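Workshop notebook – council transparency tool
Fri 25 January

Good day. A really good day, in fact, so I'm writing it up before I lose the thread.

The Clistley minutes are all in. That makes 2493 pages of council and sub-group papers scanned, read by the software and searchable, and the last box went through just before lunch. Réka Farkas did the final run and sent me a message that was nothing but capital letters. Quite right too!

First search I tried was "declaration of interest". I'd expected a mess, as the older papers use three or four different wordings ("declared a connection", "took no part", "withdrew on the item") and the clerk's style changes every few years. With Réka's word list loaded it picks up nearly all of them. We got 196 declarations across the whole set. I read through a good chunk with a cup of tea and they are fascinating. You can follow one allotment lease through four years of meetings and see which members left the room each time, and which one stayed put and voted.

To be fair to that member, staying put may have been perfectly proper. The rules on what counted as an interest were looser then and the minutes don't give the reasoning. I've put a note on the record so that whoever picks it up next doesn't run off with it. We publish the paper and the page reference and people can make up their own minds.

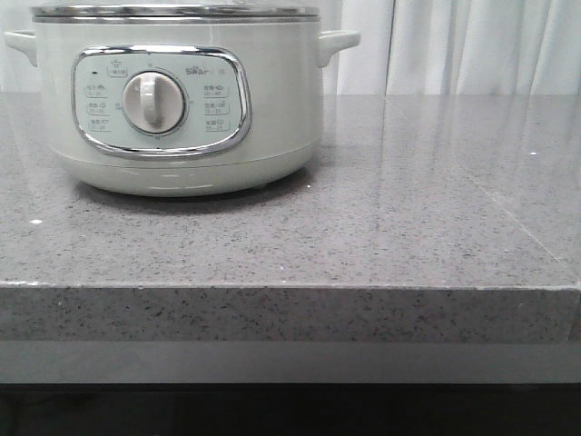

Matching names to votes is still the hard bit. Clistley only records a named vote when a member asks for one, otherwise it's "carried" and you're none the wiser. Enikő Vincze had a lovely idea here: use the attendance list plus any recorded abstentions to say who could have voted, and show that as its own column, clearly marked as worked out by us. I mocked it up on two meetings and it reads well. Needs a better heading than "possible voters", which sounds like an election leaflet. Suggestions in the margin please.

Problem found while doing it – late arrivals. The clerk writes "Cllr arrived 7.40" in the body of the text and the attendance list at the top never gets changed, so our column would have somebody voting on an item they weren't in the building for. Réka thinks she can catch the phrase and compare it with item times. Where there are no item times (most of the older ones) we leave the name in and flag it.

Cevthorpe next. They've finally answered the request for their papers, and the reply was friendly! Everything from the last nine years can come as files, anything older we'd have to go and scan ourselves in their office. I'd happily do that. Their planning papers have the officers' recommendation and the final decision on facing pages, so you can see at a glance when members went against advice. I wish everyone did it that way.
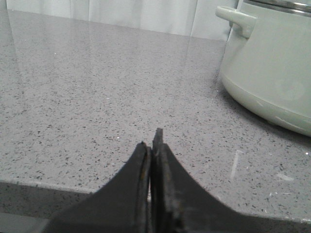

Spending records. The Wuvier import works now. It was choking on pound signs in the supplier column, of all things, and Enikő found it in ten minutes after I'd stared at it for most of Tuesday. Payments now link to the meeting where they were approved, as long as the minute gives a reference number. Where it doesn't, they sit in a holding list for a human to look at. The list is long but I worked through the first stretch and it goes quickly once you get your eye in.

One oddity to check: payments to Mudaliar for grounds work are approved in one meeting and then approved again two months later under a slightly different title. Same amount. Could be a second instalment, could be the same invoice minuted twice. I've drafted a polite question to the clerk. Please don't put it on the site before we hear back. 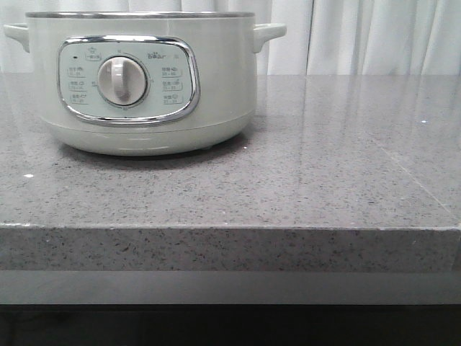

Also tried the search page on my neighbour, who has never read a set of minutes in her life. She typed in her own street, found the row over the bus shelter and was still reading when I left. She wanted the date much bigger and couldn't tell the draft minutes from the approved ones. Both fair, both easy to fix.

To do:
Bigger dates, and a plain "draft" label on anything not yet approved
Réka – late arrivals, test on the January meetings first
Enikő – write up the Wuvier fix so we can repeat it for Cevthorpe
Me – send the Mudaliar question, reply to Cevthorpe with scanning days
Back up the Clistley scans to the second drive tonight, before anyone touches the word list again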